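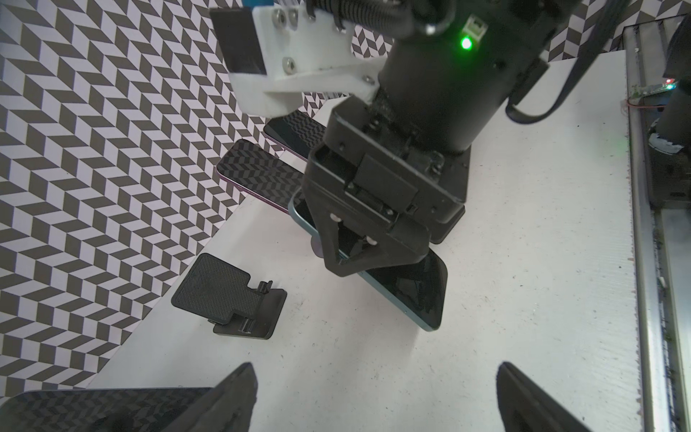 In October I began to write the planner for our phone sorting cell, and I want to put down what I learned before I forget it. The task sounds small. Two arms share one table, and they should take phones that are lying flat and set them on stands. I had a working version in one afternoon. Then I spent weeks on the part that did not work.

My trouble was with the glossy glass. Our walls have a herringbone pattern, and a dark phone screen reflects it very well. The segmentation model saw stripes inside the phone and cut it into two or three pieces. Each piece got its own grasp pose, and all of them were bad. Zhenhua Duan labelled 265 new frames by hand with reflections in them, and I retrained with these mixed into the old set of 2,000. The masks are now mostly whole. 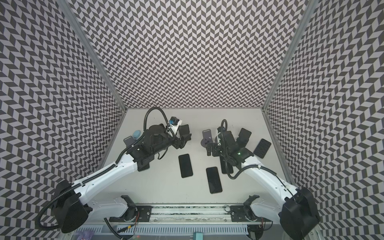
The second trouble was timing. At first I planned each arm alone and checked for collisions at the end. When the check failed, both arms stopped and planned again, sometimes to the same bad result. Silvia Kratochvíl proposed a simple lock: the middle of the table is one zone, and an arm must ask for it before it enters. It is a little slower on paper, but the arms don't freeze any more, and I can read the log without a headache.

I also moved the grasp check out of the planner. It is now its own node in Histia, our small tool for replaying runs. Each wrist camera gives a mask, the node compares the phone's long edge with the finger direction, and if the angle is wrong the arm lets go and tries again. I allow up to 40 milliseconds for this. My first version was in Python and missed the limit often, so I rewrote the slow loop in C++.
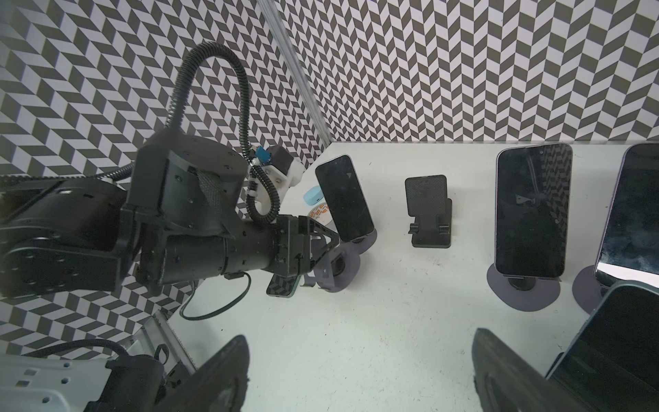
Why not cover the walls with plain grey paper and forget the reflections?

Because the phones will reflect something in any room, and I would like the model to meet this problem now, while I still have time to label frames.

Next I want to colour the replay timeline by which arm holds the lock. Jianguo Lü has a branch for it, but it does not build on my machine yet.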